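Course Handout, Unit 2
Setting Up and Clearing a Shared Worktable
Brorside School of Applied Home and Craft Studies
Issued December 18, 2025

Purpose of this unit

Unit 1 dealt with the choice of a table and its position in the room. Unit 2 concerns what is placed on the table and how it is put back. Students are expected to have read the Wonen storage guide, sections on open racks and round containers, before the first practical session. The terms used below are those of the guide.

A shared worktable is one on which unrelated materials are used in the course of the same session. In the teaching room these are craft tools, small printed parts, wooden blocks, and play food from the Teser sorting set. The difficulty of such a table lies in the mixture. An item that would be easy to store in its own cupboard becomes an obstacle when it has no assigned place among items of other kinds.

Terms

Standing item: an object that keeps its place on the table throughout the session, such as a rack or cup.
Loose item: an object that is taken up and set down in the course of work.
Parent container: the standing item to which a loose item returns.
Open zone: the part of the surface kept free for the task in hand.

1. Standing items and the open zone

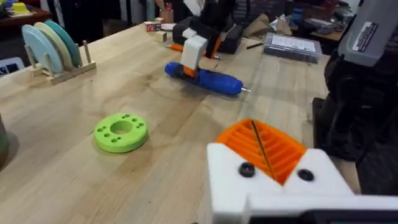

Standing items are assigned first, and as a rule they belong toward the sides of the table. A rack should be placed where its contents can be recognized by edge or color without being lifted out. The wooden rack with dowel pegs meets this requirement: the pale blue, cream, and teal discs overlap, yet each can be told from the next. Flat parts that have no slot in the rack, including the lime-green ring, are treated as loose items and must be given a parent container before the session begins. Students should record the assignment on the Jemal layout sheet, using one line for each item.

The glue gun is a special case. It is a loose item while in use and a standing item while it heats or cools, and during both of those periods it must remain on its stand with the nozzle directed away from the person working. The cord is to be led off the table by the shortest route and must not cross the open zone.

2. Sorting by parent container

Sorting begins with the items whose parent container is obvious. Play food goes to the round container. Students should take up one piece at a time and place it with the larger end down where its shape allows. Pieces with leaves or other projecting parts go in last, as they tend to catch on the pieces beside them.

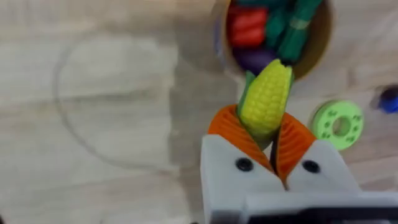 Figure 2. Toy corn cob with green husk, and the round container of toy vegetables.

A container is considered full when any further piece would stand above the rim and roll off. Long, narrow pieces are exempt from this rule if they are kept in a cup, where standing above the rim makes them easier to grasp. The exemption does not extend to blocks or discs.

3. Clearing the surface

Clearing is carried out in a fixed order. The power supply is disconnected first, and the glue gun is left on its stand until cool. Small loose items follow, beginning with those nearest the table edge. Ring-shaped and disc-shaped parts are laid flat while they await sorting. Cups and racks are moved last, and only if the surface is to be wiped. Before wiping, students should compare the table with the layout sheet and note any item found away from its parent container.

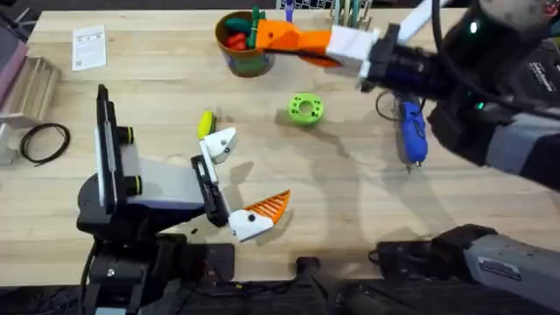

4. Assignment for February

Prepare a layout sheet for a shared worktable of your own choosing, at home or in the teaching room. The sheet must identify all standing items, mark the open zone, and name a parent container for each loose item. Attach a written statement of no more than two pages explaining one placement that you changed after using the table. The assignment carries 16 points.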